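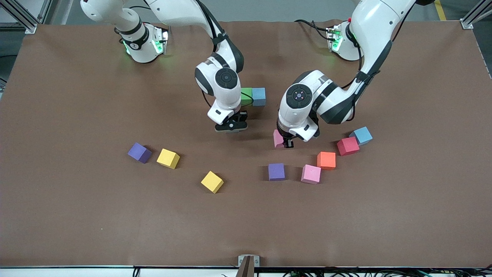
Ubaldo Russo would like it known that he learned to swim in the Tedinbridge baths when the water was cold enough to make a grown man say his prayers, and he sees no need to warm it up now. He was outvoted on Tuesday's petition sheet by 449 signatures to his one.

The outdoor pool at Parisi Park will get a heater after all. The parks department confirmed the work on 2023-12-14, two months after the October budget talks in which the idea was declared dead, then resting, then under review.

The pool, opened 90 years ago with a stone bathhouse and a great deal of talk about healthy lungs, has never been heated. It does have a sign reading "Refreshing," which regular swimmers regard as a legal defense.

Work on the boiler room will take 11 weeks, according to project manager Purificación Urquijo. The bathhouse tile stays. So do the 105 wooden lockers — including the ones that don't open.

Day passes will go up by a dollar. Lap swimmers keep the early hour, and the diving board remains closed until its new bolts arrive, as it was last summer and the summer before.

Russo plans to keep coming. He has asked for one lane to be left cold, and the department says it is looking into whether water works that way.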